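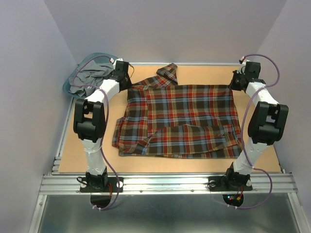 2 min read

I visited the shared workshop on Tuesday, where Malte Vogler builds his folding project, Hulluneo. The two arms are screwed to one aluminum rail, and he keeps a teal basket in the corner. He told me the rail was the hardest part, he drilled it 9 times. 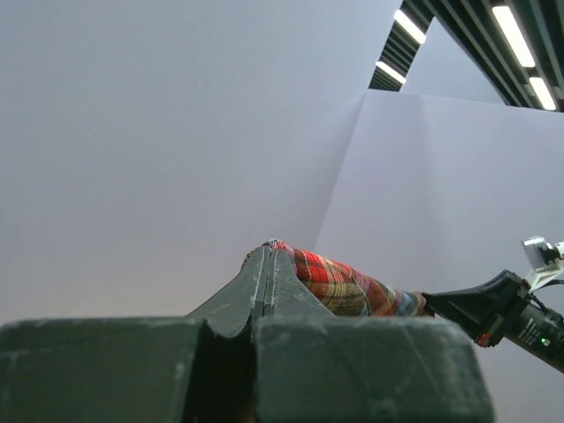
Paora McAlister would have put the money into better grippers first and left the rail for later. Malte did not agree. We had coffee and I took the bus at 8.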